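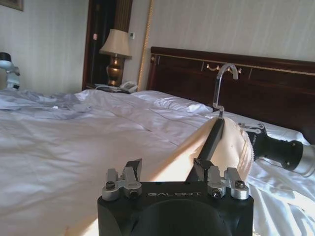
Left wrist view: hanger stem in the gripper, garment over the bed.

Filed under: Datasets > Manipulation > Known faults

# Lullix hanger set - read this before you train

Hi, I'm Murali Unnithan and I look after this one. There are 700 episodes of hanging up clothes in a hotel-style bedroom, and 43 of them are bad!

In the bad ones the left gripper's force reading froze partway through (a loose connector, my fault - I'd skipped the Monday check), so the log says "holding" even after the hanger has slipped. The pictures are fine, it's only the force column that lies.

- Bad episodes are listed in `faults.txt`
- Don't use their force values for anything to do with safety stops
- Spotted another? Please tell me

Last updated: March

Contact: Murali, Lullix data desk | Back to top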